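Print this page | E-mail this page

Chilblains, cold toes and the kettle: an afternoon with Shewit Mekonnen

I've had rotten feet every winter since I was about twelve. Itchy, red, fat little toes that burn the minute I come in from the cold and get near a fire. My gran called them chilblains, and so did everyone else's gran, and I'd sort of assumed they'd gone out with coal scuttles. So when a reader wrote in to ask whether I'd ever do something on them, I rang Shewit Mekonnen, a podiatrist who runs the foot clinic at Grisanmont, and asked if she'd put up with me for an hour.

She did better than that. She gave me most of an afternoon, two cups of tea and a telling-off about my socks.

"I see them from the first cold snap right through to the end of March," she says. "People come in thinking they've got an infection, or that their shoes have rubbed. They've often put three different creams on by then. I ask when it itches and they say, in the evening, when I've warmed up. Well, there you are!"

What's going on, as she explains it, is that the small blood vessels near the skin clamp down in the cold. Warm them up too fast and they don't all open again at the same pace, so a bit of fluid leaks out into the skin around them and you get a sore, swollen patch. Toes get it worst, then fingers, and some people have it on their ears or nose. I asked if it meant my heart was packing up. She laughed (kindly) and said that most people with chilblains are perfectly healthy and simply have small vessels that overreact.
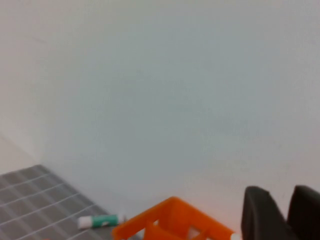
I confessed at this point that my usual method was to come in from walking the dog and stick both feet straight up against the radiator. Shewit put her cup down.

"Please don't. Everyone does it and it's the worst thing you could choose. Same with a hot water bottle on bare skin. Get your wet socks off, put dry ones on, and sit in a warm room. Let the feet catch up by themselves. It takes a while and it's boring, I know."

The other thing she's firm about is scratching. Broken skin on a cold foot is slow to mend, and if you've got diabetes or poor circulation it can turn into something a good deal nastier than a chilblain. Anyone in that group ought to have a sore toe looked at straight away, she says, and shouldn't be fiddling about with it at home. For the rest of us they normally clear up in two or three weeks, as long as we keep the cold off.

Then we got on to socks. I turned up in two pairs, a thick one over a thin one, and was rather proud of this. Wrong again - my shoes were a snug fit to begin with, so all I'd done was squash my toes together. "Look at the marks on your foot," she said, and there they were, a lovely row of ribbing all round the ankle. One decent wool pair and a shoe with room to wiggle is what she wants. She also wants me to warm the shoes up a bit before I go out, which I'd never once thought of.

I'd heard that you could walk your way out of it, so I asked about exercise. Lionel Lecomte has been one of her patients for 6 winters now, and he'd popped in while I was there and was happy to chat. He used to drive a van for Shezi, early starts, no heater worth the name, and his toes were so bad he'd take his boots off at the lights.

"Purple, they were," he told me. "I thought it was just what feet did."

He's retired now and he walks up to the reservoir at Nurkus and back every morning, which he makes over 1000 steps before he's even got to the gate. He keeps a notebook. He still gets the odd sore toe in January but nothing like before, though he puts that down to the walking and Shewit puts it down to the new boots. They've plainly had this argument many times. 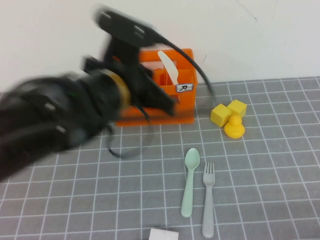 Smoking was the one subject where she stopped being jolly. Nicotine narrows the same little vessels that the cold does, so a cigarette on the back step in December is a double helping. She's had patients try every ointment in the chemist's and never mention that they smoke 20 a day. She doesn't lecture, she says, but she does bring it up, and she brings it up again next time.

And when is it not a chilblain? I'm glad I asked. If your fingers go properly white, then blue, then red, and it happens when you've only reached into the freezer, that's more likely to be Raynaud's and it's worth a chat with your GP. The same goes for chilblains that hang on into the warm weather, or that come with pus, a fever or an open sore. She once saw a woman who'd had "chilblains" in June and sent her off for blood tests that same afternoon.

Medicine does exist for people who get them badly year after year. It's a tablet that relaxes the vessels, on prescription only, and it doesn't suit everybody, so that's another one for the GP. Most people never need it.

Before I left she made me take my shoes off once more and pressed on my big toe to see how quickly the pink came back. Slow, but not dreadful. I've bought the wool socks. The dog has already had one of them.

Print this page | E-mail this page

Get the Enance newsletter once a month. Enter your e-mail address to sign up. You can unsubscribe at any time.

Contact us | Copyright Enance, all rights reserved | Back to top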